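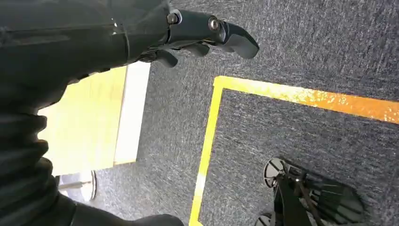
Yellow panel and its white edge, at floor level

Ticket 888
Product: Titus slotted rack, wood, tilted front
Used with: Balogh table, light top
Opened by: Damián Ulloa
Opened: September 10, 2024
Status: Solved (kept open for notes)

Original message

Hello Plandau support! First, I love this rack. I've had the Titus since June and it has made our card table a much nicer place to be. Everything has a slot, the dividers are smooth, and the front panel tips back just enough that you can see what you're reaching for. So please read the rest of this as coming from a happy person with a puzzle.

The puzzle is that cards catch in the upper slot. They go in fine. When I pull one back out the near corner snags on something, the whole rack scoots a little toward the edge of the table, and then I'm holding the rack with one hand and the card with the other. It happens maybe one pull in four. The lower slots are much better but they do it too.

The deck is Oven, the second printing, the one with the cracked gold and black pattern. Rounded corners, white border. A full Oven collection is almost 1,000 cards and I pull from the rack all evening, so I really would like to get this right.

Things I've already tried:

Wiped out the slots with a dry cloth. No change.
Turned the rack so it faces the other way. No change.
Put fewer cards in each slot. A bit better, then the same again the next evening.

Reply from Plandau support

Hi Damián, thanks for the kind words and for the detail. Three possible causes come to mind: the rack isn't sitting level, the cards are bowed, or there's a rough spot on a divider. Could you check them in that order and log what you find? Please change one thing at a time. If you can, leave the rack where you normally use it, since moving it to a better spot could hide the problem.

Log

Step 1. Is the floor or the table out of level?

What a fun excuse to crawl around under the furniture. I started low. Then I laid a spirit level on the carpet at each table leg and worked my way up. The carpet is dense and hardly gives under the legs.

The top itself is nearly perfect. There's a faint seam that runs across it on a diagonal, and I had wondered whether one side sat higher than the other. I slid a card over it face up, then face down, in both directions. It went across without a bump every time, and a fingernail barely finds the seam.

Result: table is fine. Balogh did good work on this top.

Step 2. Are the cards bowed?

I expected this one to be it. The room gets warm in the afternoon and cards do like to curl. You asked for a flatness check.
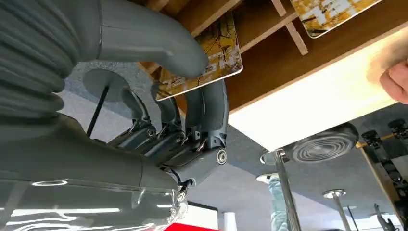 Patterned card held flat to the wood, patterned face out

I did this with cards from the top slot, the bottom slot and a pack that had never been in the rack. The unopened ones were flat as a pancake. The ones from the bottom slot were flat as well. Several from the top slot had a very slight bow along the long side, so slight that I had to tilt them toward the window to be sure of it.

So I swapped them. Flat cards went in the top slot, bowed cards went in the bottom. And the top slot still snagged! The bottom slot took the bowed cards with no trouble at all. I ran it again after supper to be fair to everybody and got the same answer.

Result: a small bow, probably from sitting in a slot that's a bit too full. Worth fixing, but it isn't what catches the corners.

Step 3. Is there a rough spot on a divider?

I shone a flashlight in and couldn't see a thing. Then I used the trick from your help page, the one with the scrap of nylon stocking over a fingertip, and wow, that works. It slid along the top divider and stopped dead at the front, right behind the tilted panel. There's a tiny raised whisker in the grain. I would never have found it by eye.

I checked the other dividers the same way. One more has a much smaller whisker in the same place. The rest are like glass.

Result: found it!

Reply from Plandau support

Great work, that's very clear. Some grain can lift at the front after the first few months of use, most often where the divider meets the panel. You can smooth it yourself. Fold a strip of very fine sandpaper over the end of a craft stick, make 2 or 3 light passes along the grain, and check with the stocking again. Wipe the dust out before any cards go back. If you'd like us to do it, we'll send a return label. Your choice.

Also, where does the rack sit when you pull a card? You mentioned it moving.

Step 4. Rack position

My choice is sandpaper, of course. I wanted to answer the position question before touching anything, though. The rack lives near the front right edge of the table, tilted front toward whoever is dealing. The rest of the top is shared with whatever else is going on. There's usually a laptop in the middle with its cable looping across, a phone or two, a remote. All of that pushes the rack outward a little at a time and I had stopped noticing.
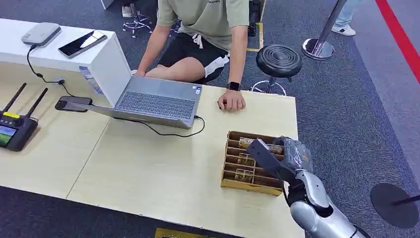 Step 5. Sanding and first test

Moved the rack in by a hand's width and set it on a square of thin cork. Emptied the upper slots. Made my passes with the sandpaper, very light, and went over it with the stocking. Still a faint tug on the left side, so one more pass there. After that, nothing.

Vacuumed the dust, wiped everything, let it sit for 30 minutes while I made coffee, and loaded the top slot with flat cards. Pulled them one after another at normal speed, then fast, then with my left hand, which is my clumsy one. Not one snag! The rack stayed put on the cork too.

Step 6. Full evening

Played a whole long game with the bowed cards back in the top slot, which seemed like the toughest test I could give it. They came out clean all night. My sister, who had been threatening to go back to a shoebox, asked if I'd bought a new rack.

Result: solved.

Notes for anyone with the same trouble

Do the stocking check first. It takes a minute and would have saved me most of this log.
Sand along the grain only, and go lighter than you think.
Leave a little slack in the top slot - mine was packed tight and I think that's where the bow came from.
Cork under the rack is great. Felt slid around on my table.

Still open: does Plandau recommend wax on the dividers after sanding? I have some plain beeswax and I'm itching to try it, but I'll hold off until I hear from you.

Reply from Plandau support

A very thin coat is fine on the dividers, buffed until it no longer feels tacky. Leave the floor of each slot bare. We'll keep the ticket open until you've tried it.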